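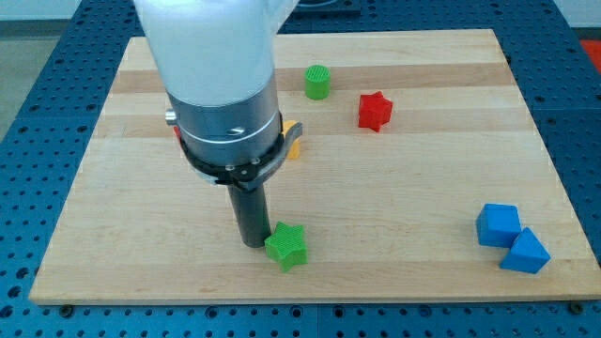

The maple-colored board on the blue bench at the Vesmont workshop.

New worktop boards in use at Vesmont

December 16, 2003

If you've been by the Vesmont workshop lately you've probably noticed the big wooden boards that have turned up on the benches. I went over this week to have a look, and I came home wanting one for my kitchen (no luck so far — they're not for sale to people like me, I asked).

The boards come from Corimo, the little wood shop out on the Idard road. They're made of strips glued side by side, some pale as cream and some closer to honey, and you get a nice striped look without anybody having to paint or stain a thing. I could have stood there running my hand over one all afternoon!

The benches themselves are the blue ones with the rows of small round holes, same as before. The holes are great for bolting things down and terrible for just about everything else. Small parts drop through, pencils catch, and if you try to write on a sheet of paper you poke right into it. People had been making do with cardboard and old cutting boards for more than 10 years, and I remember one bench that had a cookie sheet on it the whole time I was taking classes there.

Corimo made two trial boards in March and left them out for anyone to use. One got a bad scratch in the first week and was sanded smooth again the same day, and I'm told that pretty much settled the matter. Each board costs the workshop 60 dollars. The money came out of the fall Pop sale, the one with the bottled sodas and the secondhand tools, which brought in 440 dollars this year. I bought a clamp and far too much root beer, so I like to think one corner of one board is mine.

A few things to know if you're going to use them. Please don't cut straight on the wood, and put something under any glue or paint. If a board gets marked up, leave it leaning by the sink and it'll go back to Corimo for sanding. They're heavier than they look, too, so get a second pair of hands before you move one to another bench.

The workshop keeps its usual hours through the holidays, apart from Christmas Eve and Christmas Day. More boards are on order for the back benches and should be in sometime after New Year's.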